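I fell off the sourdough wagon back in October, and for weeks the poor jar just sat at the back of the fridge behind the mustard, looking gray and sorry for itself. Then one Sunday I finally fed it (equal parts flour and water, nothing fancy) and by suppertime it had doubled! 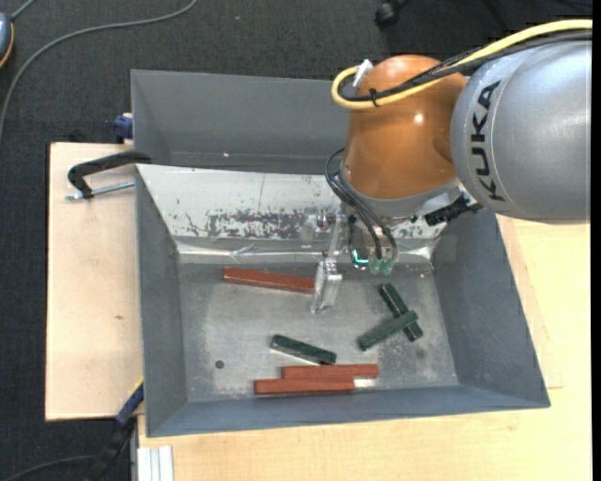 So now I'm baking again, and oh, the house smells wonderful. My loaves still come out a bit flat, but I give the dough 20 minutes more on the counter than I used to and the crumb is so much softer.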